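FOR IMMEDIATE RELEASE

Nornar brings its fruit table range to home kitchens this spring

August 23, 2025 — Nornar, the family-run maker of baskets, plates and storage for the kitchen, is delighted to announce the Ocampo collection, a range of everyday fruit holders meant to get produce out of the bottom of the fridge and back onto the table where people will eat it. The collection goes on sale today through the Nornar website and at 60 independent homewares shops, with 200 more expected to carry it before the summer holidays.
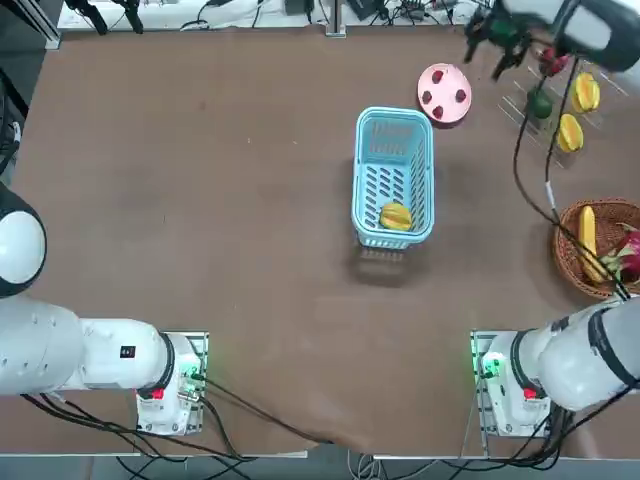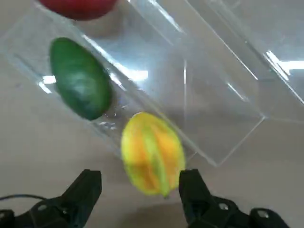
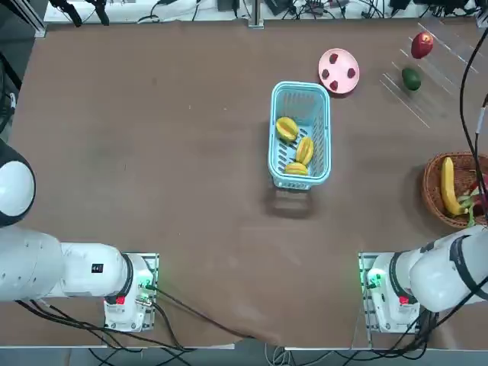 Pieces from the Ocampo collection with fruit. Last picture: star fruit in the light blue basket, strawberries on the pink plate, and the clear rack and woven basket to the right.

The idea for the collection came, as a good many of our ideas do, from a conversation over a cup of tea. Customers kept telling us that they bought lovely fruit on the weekend with the best of intentions, tipped the whole lot into one big bowl, and then found a sorry-looking pear at the bottom of it some days later. We wanted to offer something kinder to the fruit and a bit more cheerful to look at, and we wanted each piece to be at home beside the others without the whole table looking as though it had been bought in one go.

"I grew up in a house where the fruit bowl was the size of a bathtub and you took your chances with it," said Constanza Barrientos, head of design at Nornar. "My mother would send me to fetch an apple and I'd have to move half the orchard to get to one. When we sat down to draw these pieces I kept thinking about her, and about how much easier it would have been if the soft things had their own spot and the heavy things had theirs. It's a very small change to a kitchen, but I've lived with the samples at home since July and I'd be sorry to give them back."

The light blue basket is the piece most people seem to pick up first. It is a rectangular plastic crate with slots through the walls and the floor, so that air can move around whatever is sitting inside, and it is a lovely size for fruit with awkward edges, star fruit included. It can be rinsed under the tap and left to drain on the rack, and the colour has been matched to the tea towels in our Gelton linen range for anyone who enjoys that sort of thing (we certainly do).

The pink plate is round, with a raised rim that keeps berries from wandering off. Strawberries are happiest in a single layer, and the plate gives them room to sit apart from one another until somebody comes along and eats them. It works just as well for cherries, apricots or a few biscuits when visitors drop in.

For larger fruit there is the clear acrylic rack, which holds apples and the like in full view and takes up very little space to the eye. We were a touch nervous about it, as clear pieces can look rather cold in a kitchen, but set down on a dark brown table with a shiny red apple on it, the rack lets the colour of the fruit do the work. It should be washed by hand with a soft cloth, and please keep it away from scouring pads.

Rounding things out is the woven wicker basket, a favourite of ours from an earlier season that has been brought back by request. It is round, light brown and roomy enough for a banana with other produce tucked in alongside. Wicker likes to be kept dry, so we suggest a quick shake outdoors and a wipe with a barely damp cloth when it needs freshening up.

The collection was shown to 891 members of the Nornar customer circle before the final colours were settled. Many wrote back at length, and we are grateful for every letter, including the one that ran to four pages on the subject of bananas. Their comments led us to keep the pink a little softer than first planned, and to sell every piece on its own as well as in sets, so that a household can begin with a single basket and add to it when the mood strikes.

To mark the launch, the first 1000 orders placed through the website will include a printed booklet of fruit recipes and storage notes, put together in our Bredum test kitchen. It covers ripening avocados, what to do with a glut of bananas, and a star fruit and ginger chutney that has become something of a staff obsession — it is very good with sharp cheddar.

Shops wishing to stock the Ocampo collection can ask for a sample set and a wholesale price list through the trade page of the Nornar website. Replacement pieces will be available individually for as long as the range is in production.

About Nornar

Nornar designs storage and tableware for everyday kitchens, and its ranges include Ocampo fruit holders and Gelton linens. Recipes and care notes are prepared at the company's test kitchen in Bredum.

Media contact: Constanza Barrientos, Nornar, through the press page of the company website. Samples are available on loan for editorial use.

ENDS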